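Notebook > Reading > Religion and society

Counting congregations from a parish hall table

July, by Suqin Yan

I finished the second half of Oluwaseun Ekwueme's study of shared worship buildings on Sunday and want to set down notes while the tables are fresh. The book covers two towns, Standell and Plorna, where older churches rent space to newer congregations. The first half deals with law and leases. The second deals with people, and it is the better half.

Ekwueme's main source is a household survey with 369 usable replies. He sent out 400 forms, so the return is very high for this kind of work. He credits this to Peiyu Yin, who delivered the forms by hand and went back for them. I would have liked a page on the 31 that did not come back. If they cluster in one congregation, the Plorna chapter has a problem. 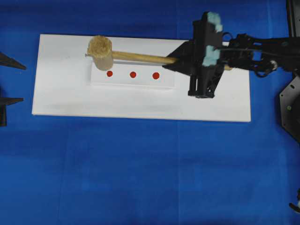
The survey asks where people worship, how often, and whether they have ever attended a service held by another group in the same building. The third question carries most of the argument. In Standell, members of the host church rarely stay for the later service, but members of the tenant congregations often come to the host's harvest supper and count it as attendance. The hosts do not. Two groups answered the same question using different definitions, and the printed table adds them together.

Ekwueme knows this. There is a footnote in chapter 4 that says the totals "should be read with care," and then the next chapter reads them without any. Yiran Su raised the same point in her review, though she puts more weight on it than I do. The interviews would support his claim without the table. 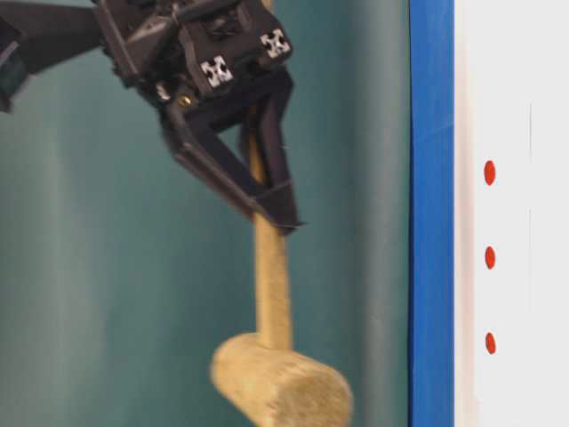
On leases, one correction to my earlier post. I wrote that the Plorna tenants had no written agreement. They had one, but it covered heating and keys and left out storage. Most of the disputes in the interviews are over storage: hymn books, folding chairs, a keyboard left on the platform. The theology hardly comes up. Sofia Patrício found much the same in her older paper on shared prayer rooms, and I am surprised it is missing from the bibliography.

The index is poor. "Tenancy" and "rent" have separate entries with different page numbers for the same passage. The maps are clear and have a scale bar.

I still have the appendix on sampling to read, and will add a note to this post if it changes any of the above.

This site uses cookies to remember your reading settings. Accept | Manage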